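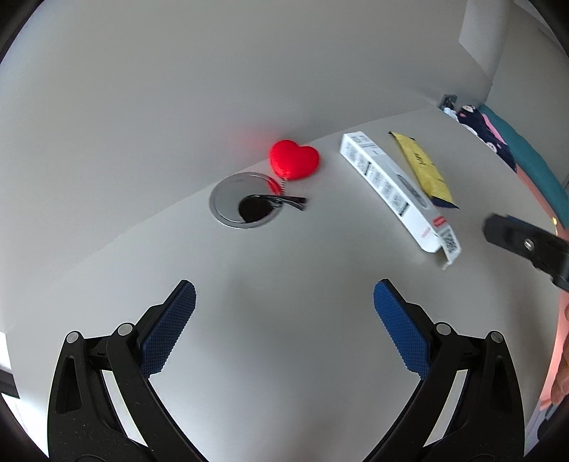 Tuesday, Hallora workshop, notes from the open day

Written the same evening, so the order is not perfect. Lamduan was at the other table most of the day and will add her part below mine when she has time.

**Before the doors**

Arrived at 7:40. Ikhsan had already put power on both tables. We checked the two hand-held grippers, left and right, and did the calibration again, because after the transport from Kostport the left one was reading closed when it was still open by a few millimeters. I loosened the encoder cover, turned it back, tightened. After that it was good for the whole day. I write it down because it is the second time after a transport, and I think we should add one soft block inside the case on that side.

The new pads (blue, with the diamond pattern) stayed on both tools. I wanted to go back to the smooth ones for the visitors, but Yoga asked to keep them so the recordings match what we have from May. He is right.

Disk free at start: 2,875 GB. I don't expect we will need to think about it this month.

**Table 1, small objects**

The task was the same for all visitors: pick up the heart keychain, move it to the other side, put it down, then turn the white box until it is parallel with the table edge. I kept the instruction very short. At the Wattimena visit I explained too much and people became afraid to touch the tool.

What I saw:

- Most people close the fingers too strong on the heart. It is soft, so nothing bad happens, but the width signal goes lower than it should and the later part of the episode looks strange. A short practice with something hard first seems to help. I started doing this before lunch.
- The striped strap is the difficult part. When it lies over the cable hole in the table, people try to take the strap and not the heart, and then the heart swings. I did not correct them. Léonie said this morning that she prefers natural mistakes to clean episodes, and for this task I agree.
- Turning the box with one gripper is possible but it slides. With two grippers it is easy, if the person first understands that the two hands can press against each other. Children understood this faster than the adults from Dundthorpe.
- The yellow package I used only as an extra object, for people who finished early and wanted more.

One visitor asked why we don't just use the robot arm for teaching. I answered that with the tool in the hand a person can learn in a minute, and we can carry it anywhere. She was not fully convinced. She wanted to know how the robot would feel the softness of the heart, and I had to say that at the moment it does not feel it, it only knows how far the fingers are closed. It was the best question of the day. I promised to send her the short description of the pads when Léonie has finished it.

**The group from Dundthorpe**

They came at 11:15, later than planned, and wanted to see everything in half an hour. Intan took them. She showed first the playback on the big screen, then the tool, then let two of them try. I think this order is better than mine — when people see a replay first, they understand why they must hold the wrist quiet and keep the object in view. I changed to her order after lunch and had less to explain.

Their engineer asked about the wide lens and if the strong bending at the borders is a problem. I told him we correct it later in the processing and that for the model it matters less than people expect. I should check this second part before I repeat it. Yoga, do you have the comparison somewhere?

They also asked about gloves. In their packing hall everybody wears gloves, and the trigger on our handle is narrow. I tried it with a work glove from the drawer, and it is not comfortable, the glove catches behind the trigger when you open. A wider trigger would be a small print job. Ikhsan says he can draw it this week.

**Problems**

1. Tracking was lost a few times on table 1, always when the hand moved fast toward the plain wall. There is nearly nothing on that wall to hold on to. Proposal: put some posters or patterned cloth on it next time. I did not want to change the background in the middle of the day.
2. The right trigger became stiff after 2 pm. I cleaned it, a little better. Needs to be opened.
3. Some episodes have no end mark because the visitor gave me the tool back before I pressed stop. These must be cut by hand. I noted the times on the paper list that is in the blue folder.
4. The battery of the small tablet. Again.

**Numbers**

Total 782 episodes from both tables, before cutting. I expect we keep roughly 2 of every three, but this is only my feeling from watching. Yoga will run the filter tonight and then we know.

**To do**

- Open the right trigger, clean, photograph the spring (me)
- Foam block for the case (me)
- Wide trigger drawing (Ikhsan)
- Pad description, one page, send also to the visitor, her address is in the folder (Léonie)
- Lens comparison (Yoga)
- Ask Intan for her spoken introduction as text. I would like to learn it for the next visit.

Packed at 5:50. The keychain and the box go in the object crate for Kostport, please don't leave them in the drawer, we searched for the heart for one hour last time.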